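Notebook, bench 2, Fillbridge
20 Sep 2020

Sunday, quiet building, so I could continue with the Bemeo hand gripper kit without interruption. Loan unit from Dreltendale, second evening of the review. White cloth with the elastic edge, light wood table, white basket.

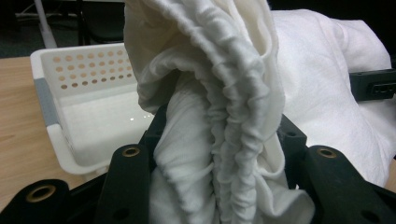
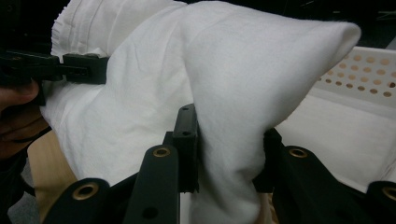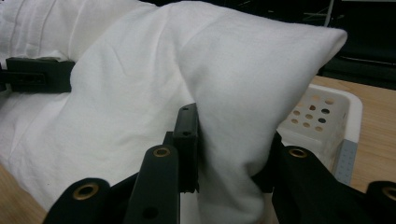

Main question for me is still the finger pivots, and if the kit is worth the price they ask. The list price is 3159 for the pair with the mounts, and 591 for one set of spare fingers with the linkage arms. I find the second number hard to accept. The arms are plain black parts and we could make them ourselves in one afternoon, if Dreltendale gives us the drawings. The brass rings at the pivots are another matter. They sit in the rounded ends of the arms, four of them in view in the last picture, and I would not like to copy this without knowing the fit. I wrote to Dreltendale in June to ask if the rings are pressed in or glued and received only the brochure again. Will ask again, by telephone this time.

Grip on thick folds: I like it. The fingers close flat and I do not need much force in the hand. With the gathered elastic I am less sure. When I take the cloth beside the seam I feel a clear stop, but directly on the gathers it is soft and I tend to squeeze more than necessary. Valdir Vieira has the same feeling and he has smaller hands than me, so it is perhaps not only my habit. To try: thin rubber on the inner face, one finger only.

Weight is fine for short work. After 11 folds I changed hand. The handle could be a little longer – my last finger has no good place.

The brochure says 2000 closings before the pivots should be checked. It does not say what to check, or what play is allowed. I have now put a pencil line on each arm beside the ring, on both units, so we can see if something moves. Please do not clean it off.

Compared with the Penry gripper from last year: the Penry has the better trigger and a proper case. The Bemeo opens wider and I can see past the fingers to the cloth, and for bedding I would choose this one. For small parts probably the Penry, but I have not tested it side by side.

Open points:
Drawings for the arms, yes or no (Dreltendale)
Price for rings only, without arms
Rubber on one finger, then repeat with the elastic edge
Left unit squeaks when it opens, no oil until I have asked
Loan form is in the drawer under the vise, needs the signature of Valdir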